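Diario de la residencia, mes de marzo. Anotación de la tarde.

Se deja constancia de que en el día de hoy ha quedado revisado el menaje del comedor pequeño de la planta segunda, tarea que figuraba como pendiente desde el cierre del inventario general. El inventario arrojó un total de 1.117 piezas entre vajilla, cristalería y cubertería, y la administración solicitó que cada encargado de planta comprobase las suyas antes de final de mes. La señora Wing-sze Tsai, responsable de suministros, remitió a primera hora las hojas correspondientes, que firmé y devolví antes del almuerzo.

La revisión comenzó por el armario alto. Se apartaron 3 fuentes desportilladas, que no deben volver a la mesa, y se anotó la falta de 2 jarras, probablemente trasladadas a la sala de actos con motivo de la recepción de invierno. He pedido por escrito que se busquen allí antes de tramitar su reposición. El proveedor habitual, Plenico, admite pedidos de hasta 2.000 piezas sin recargo de transporte, cifra que excede con mucho nuestras necesidades, y no veo motivo para aprovecharla.

A media mañana recibí la visita de don Trefor Kneath, que deseaba conocer el nuevo orden de los comedores. Le expuse que se ha optado por mesas de menor tamaño y por servicios individuales, de modo que cada residente disponga de su sitio y pueda, si así lo desea, prepararlo por sí mismo. Manifestó su conformidad, con una reserva acerca de los manteles grandes, cuya retirada le parece precipitada. Tomé nota de la observación y la trasladaré a la dirección.
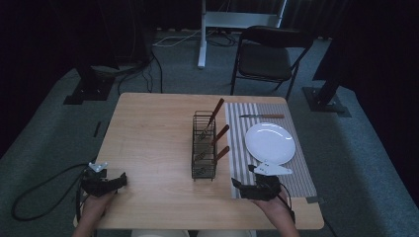
El servicio individual sigue siendo el asunto que más tiempo ocupa en estas páginas. Las instrucciones vigentes fijan el número de piezas por persona, pero poco dicen del modo de colocarlas, y en las distintas plantas se han ido formando costumbres propias. Mi parecer es que conviene partir de lo más sencillo: el mantel individual de rayas grises y blancas, un plato blanco redondo y los cubiertos de mango de madera marrón. El cuchillo tendido en horizontal por encima del plato, con la hoja hacia la izquierda, no es la posición que recogen las instrucciones, que lo sitúan a la derecha; no obstante, la consulta sobre este punto sigue abierta y prefiero no imponer un criterio antes de recibir respuesta. En cuanto al cestillo oscuro de alambre, soy partidario de mantenerlo sobre la mesa, con los mangos hacia arriba, para que cada cual tome lo suyo sin tocar la parte metálica.

Queda por resolver el cuidado de los mangos. La madera sufre con el remojo prolongado, y he dispuesto que los cubiertos se laven a mano y se sequen con paño antes de guardarlos. La señora Tsai propone aplicarles aceite una vez al mes - propuesta razonable, aunque habrá que decidir quién se ocupa y con cargo a qué partida. Se ha solicitado precio a Otutex para los paños y para una segunda remesa de manteles individuales.

Por la tarde se ordenaron los cajones y se renovaron las etiquetas del armario bajo. Dos de ellas estaban escritas con una tinta que ya no se leía. La llave ha quedado en conserjería, en el gancho de costumbre.

Pendiente para mañana: reclamar las jarras, entregar a la dirección la nota sobre los manteles grandes y revisar las bandejas de desayuno.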